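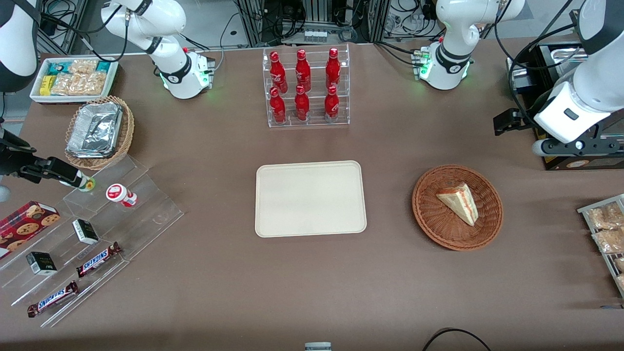
How to set up a snack table for a meeting or small event

If you look after a shared room, sooner or later someone will ask you to put out snacks. These notes cover a table for an afternoon meeting with people coming and going. They are based on how we do it at the Grewal Rooms in Virndale, but most of it will work in any hall or office.

Before you buy anything

Find out how long people will be in the room and whether they will have eaten. A meeting that starts at two needs far less food than one that starts at half past four. Ask the organiser about allergies in writing and keep the reply. Nut allergies matter most here, as a lot of popular chocolate bars contain peanuts or hazelnuts. If anyone has a serious nut allergy, leave those bars out completely. Putting them at the other end of the table is not enough.

Buy wrapped items where you can. They keep, they can be handled without tongs, and what is left over goes back in the cupboard for next time. Check the dates on multipacks, including any left from earlier events. Chocolate stored in a warm cupboard in August often comes out with a white bloom on it. It is safe to eat but people leave it.

Choosing the table

Use a table that people can reach from at least two sides. Keep it away from the door, or the queue will block the way in. It should also be clear of radiators and direct sun.

Cover it with a plain cloth in a darker colour. White shows every coffee ring. Iron the cloth or smooth it out well, paying attention to the fold lines, which can make a light bottle stand at a slant. Let the cloth hang no more than a hand's width over the edge so that it does not catch on bags.

Laying it out

1. Put the largest thing down first. This is normally the serving tray or fruit bowl, and it goes in the middle.

2. Add any stepped stands. Set them at a slight angle to the front edge so that all the steps can be reached. Clear plastic ones are useful because labels can be read through them, but they scratch. Wash them in warm water with a drop of washing-up liquid and dry them with a soft cloth. Kitchen paper leaves fine marks.

3. Fill the stands from the back. Taller items go on the top step and flat ones lower down, unless the top step is shallow, in which case lay bars along it.

4. Put drinks towards the outside. People take a drink first and then look for food, so this keeps them moving.

5. Leave an empty patch near the front. Someone will want to put a cup down while they open a packet. 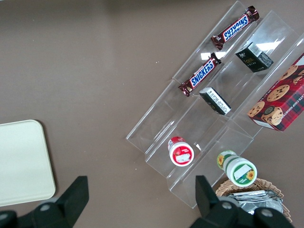
Do not put everything out at once. Keep a third back in a box under the table and top up at the break. A table that is full at the start and bare by the middle annoys people who arrive late, and they are usually the ones who missed lunch.

Labels

Wrapped food carries its own ingredients list, so leave it in the wrapper. Anything loose needs a card. Write the name of the item and the main allergens in thick pen, in letters large enough to read standing up. Fold the card so that it stands by itself. Aarti Dhillon keeps a set of blank cards in the office drawer and you are welcome to use them.

Rubbish

Put a bin at each end of the table, one for recycling and one for everything else. Most chocolate and crisp wrappers cannot go in the recycling here, so tape a wrapper to the lid of the general bin to show what belongs in it. Empty both at the break.

Clearing away

Sort the leftovers before you take the cloth off. Sealed items go back in the cupboard with the oldest at the front. Opened packets go home with someone or in the bin. Shake the cloth outside, wash it if it is marked, and wipe the table before folding it.

Write down what ran out and what was hardly touched. The sheet is inside the cupboard door, and Kamlesh Yadav uses it for the next order.

Last updated 10 December 2018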